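5th February

Trurnik rear axle, day two on the stand. Costache trailing arm bushes out, finally. Nearside came with the press, offside had to be burned and sawn. Outer shell on that one is scored, cleaned up with a flap wheel, will take a new bush I think. Radu Căpraru to look before anything goes in.

Arms themselves: left is straight. Right is bowed, low side, maybe a jack point thing from a previous owner. Not worth heating. Ordered a pair from Wornesetti, heavy wall, 48 mm tube, part says 304 on the invoice but that's their list number and not stainless, dont get excited.

Springs. Inemik set is up 2" on paper. Measured free length against the old ones and the gap is bigger than that, but old ones are sagged so means nothing. Recheck at ride height with spare and fuel in.

Caster. This is the one bugging me. Standard front radius arms plus the new springs and the steering will go light, had it on the gray truck in January and it wandered all over the highway. Options are corrected arms or offset bushes. Offset bushes are cheaper and wear faster. Radu says arms. I say arms too but customer has 800 left in the budget and the Wornesetti front pair eats all of it. Ask him before ordering anything.

Shocks: top pins rusted solid, soaked overnight, one moved. Other gets the nut splitter tomorow.

Brake hose at the rear is going to be short at full droop. Needs the extended one. Check the axle breather pipe too while in there.

Torque: do NOT final tighten bushes with axle hanging. Wheels on, weight down, bounce it, then tighten. We did it wrong on the last one and the rubber tore inside 3,000 miles.

To get: extended hose, two shock pin kits, copper grease, blades for the saw (used the last good one on that bush)

Press gauge reads low again. Somebody tape a note on it.
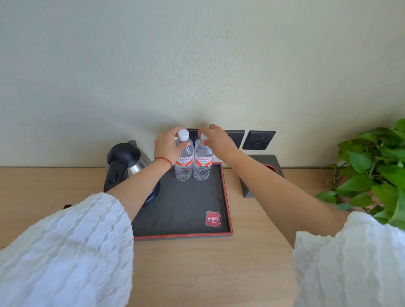 Can the old arm bolts go back in with the new bushes?
Only if the shanks are clean and unworn. Any step or pitting where the sleeve sits, fit new ones, same grade, with new lock nuts.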